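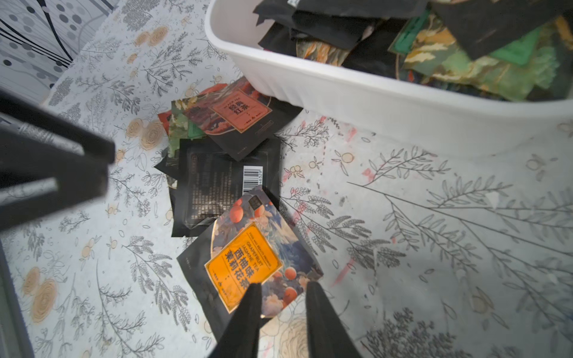
*Page last changed: December, M. Soylu*

## 4. Tea packet sorting, first run

1. Tray in the middle, where both arms reach. Pile of packets in front of it.
2. Power up left arm, then right. Wait for the boards on the cable tray.
3. Load `povuleo_618`. Speed cap stays at 434 untill you've done a full dry pass.
4. Jog each gripper down to a packet. Tips just above it, not pressing.

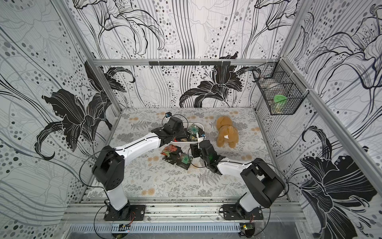 5. Check cable slack at both elbows. Full swing, slow.
6. Start with 2 packets, then the rest.

**Caution:** hands off the rail while the arms are live.

Note: gripper drops packets? Timeout to 3000, try agian. Still bad, ask Yesenia.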